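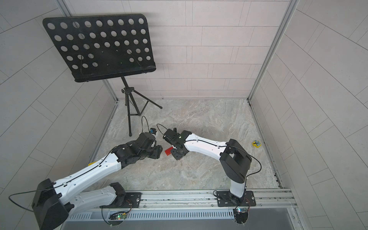

Keeping the music stands standing

Kristof Hoekstra has looked after the stands, chairs and sheet music of the Drellau wind band for seven years. Before that he played second clarinet, and he still fills in when somebody is away. We met him on a Sunday morning, an hour before rehearsal, to talk about the piece of equipment that most musicians only notice when it lets them down.

The band owns 81 stands, which is more than it has players. Most are black, with a flat desk full of round holes and three folding legs. Hoekstra prefers that type to the thin wire ones that fold up like an umbrella.

"A wire stand is fine for a few loose sheets," he says. "Put a thick folder on it and the desk starts to bow. With a solid desk the paper has something to lie against."

The holes, he explains, save weight. "People ask if they are for clips, or for the sound. You can use them for clips if you like. Mostly you feel the difference when you carry four of them up a flight of stairs."

The part that gives him the most work is the knob under the desk. It holds the tilt, and players tend to turn it much too hard.

"If the desk droops, they tighten. If it still droops, they tighten more, and then the thread is gone," he says. "Loosen it, set the desk where you want it, and turn until it stops moving. Then leave it alone."

He has the same advice for the height. The pole should be raised with one hand on the tube and one on the collar, never by pulling on the desk. Most of the wobbly desks that come to him have been pulled up that way for years.

Legs are another subject on which he has opinions. He wants them opened wide enough that the pole can't be tipped with a finger, and he wants one leg pointing toward the music – the side the weight leans to.

"You see a stand with the feet half closed because the row is tight," he says. "Then someone walks past with a trombone case. I would sooner move the whole row back a bit."

Nizar Majali, who plays bassoon and helps him with repairs, keeps the spare parts in a biscuit tin. It holds knobs, rubber feet and washers taken from stands that were past saving. A rubber foot is the most common replacement. Without it the leg scratches the floor and slides on tile.

"Tile is the worst," says Majali. "On wood you get a mark. On tile the stand walks away from you."

Cleaning is done twice a year, in October and again before the spring concert. The desks get a damp cloth and the holes a soft brush. The joints get nothing at all unless they squeak. Hoekstra used to oil them, until a desk slid slowly down during a march and took the solo part with it.

The lip at the bottom of the desk should be wiped too, he says, as that is where pencil shavings and eraser crumbs collect. It should not be used as a shelf for a phone.

For transport the desks come off and travel flat, with a sheet of cardboard between them. The bases go upright in two crates. Each desk has a number on the back in white paint, and so does its base. Hoekstra started that after a concert away from home, when he spent the evening trying desks on poles that did not fit them.

What should a beginner buy? He would go for a used stand with a solid desk and check three things in the shop: the knob, the collar and the feet. "Put a heavy book on it and wait a minute," he says. "If the book is still where you put it, you can take out your wallet."

Then the first players come in, and he goes off to find a taller stand for the tuba.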